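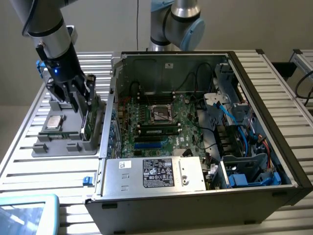 Category: Workplace and Staff Council
Reading time: 4 minutes

Minutes of the staff and management meeting, Clidura, Druvstead workshop

Month: April
Start: 2:15 p.m. in the canteen
Present: bench technicians from both shifts, the shift leads, the workshop manager, the safety officer, one representative from the Kneath site (by phone)
Minutes taken by: the staff council secretary

1. Minutes of the last meeting

The minutes were accepted with one correction. Under the point on lighting it was written that the lamps over the packing tables are replaced. They are ordered but not yet replaced. The workshop manager will ask the supplier again for a delivery date.

2. State of work at the robot bench

The manager reported on the robot bench for desktop computers. The arms now handle memory modules and processors on open towers that lie on their side. Parts are taken from the gray tray or put back into it. A technician still opens the case, removes the cables that stand in the way and decides whether the board is worth the work.

The trial order from Stavel was for 100 desktops, and it is finished. The next order is larger, up to 600 desktops, and it will come in several deliveries. Management wants to run the robot bench for a part of this order and the hand benches for the rest. The division is not decided yet.

A technician from the early shift asked if the target for the hand benches will be raised to the same level as the robot bench. Management answered that there is no such plan. The technicians asked to have this in the minutes, and it is hereby in the minutes.

3. Experience of the technicians

Several colleagues spoke. The main points were as follows.

- The work with memory modules was hard for the thumbs, especially for people who did it the whole shift. Two colleagues said they have less pain in the evening since they rotate to the robot bench.
- The robot bench is more tiring for the head. One must watch, wait, and then act quickly when the arm stops. One colleague compared it with driving behind a slow truck.
- The loose power cables are the biggest trouble. When a cable hangs over the memory slots, the arm must be stopped and the technician moves the cable by hand. The late shift asks that all cables are tied back before the case comes to the bench.
- The empty processor socket is easy to damage. The technicians want to keep the right to inspect the pins themselves with the magnifier, also when the program says that the socket is good. The manager agreed.
- Conversation has become less. At the hand benches people sit side by side and talk. At the robot bench the operator stands alone. It was asked if the bench can be turned so that the operator faces the others. The safety officer will look at the floor plan.

4. Steps for preparing a case

There were different habits on the two shifts, and this made problems at the handover. The meeting agreed on one order of work, which will be printed and placed at the robot bench.

a) Check the asset label against the delivery list from Stavel.
b) Disconnect the power and wait for the board light to go out.
c) Remove the side panel and put it in the rack, not on the floor.
d) Lay the tower on its side with the opening up.
e) Tie back the cables which lie over the slots.
f) Look at the add-in cards and write down any that stand high, so the arm can keep its distance from them.
g) Step out of the marked area and release the arm. 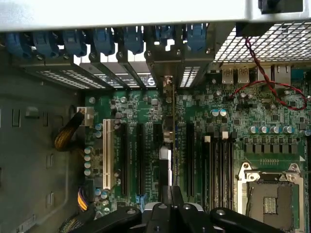 5. Job descriptions and pay

The staff council asked in which pay group the robot bench belongs. At the moment the operators are paid as bench technicians, although they also change the gripper fingers, clear stops and write the fault log. The council's opinion is that this is extra responsibility and should be paid.

Management said that they understand the request but need to compare with Kneath, where the same kind of bench is planned. The representative from Kneath said that their people wait for the decision in Druvstead - so each site is waiting for the other. It was agreed that management gives a written answer before the next meeting.

No technician will lose the position because of the robot bench during the Stavel order. For the time after it, management could not give a promise. The council was not satisfied with this and will bring the point again.

6. Training

At present 2 people on each shift are trained for the bench. When one is sick and the other has vacation, the bench stands still. The council proposed that every technician who wishes can be trained, in paid time. Management accepted in principle. Sign-up list is on the board beside the canteen door.

Older colleagues asked that the training is not only on the screen. They want to practice at the bench itself, with scrap boards.

7. Other business

- The emergency stop on the window side is difficult to reach when the parts cart is parked there. The cart gets a new place, marked with tape.
- The break of the robot bench operator was often shortened to finish a case. The case can wait. Shift leads will see to it.
- The coffee machine was mentioned again.

The meeting ended at 3:40 p.m.

Comments (4)

Late shift bench: Thank you for writing down point 2 about the targets. Please can step e) also say what kind of ties? The ones we have now are too short.

Kneath warehouse: Is it possible to visit the bench before ours is installed? Some of us would like to see it running and speak with the operators.

Council secretary: Yes, please write to the shift leads, they will find a time for you.

Early shift: The floor tape for the cart is already coming off near the window.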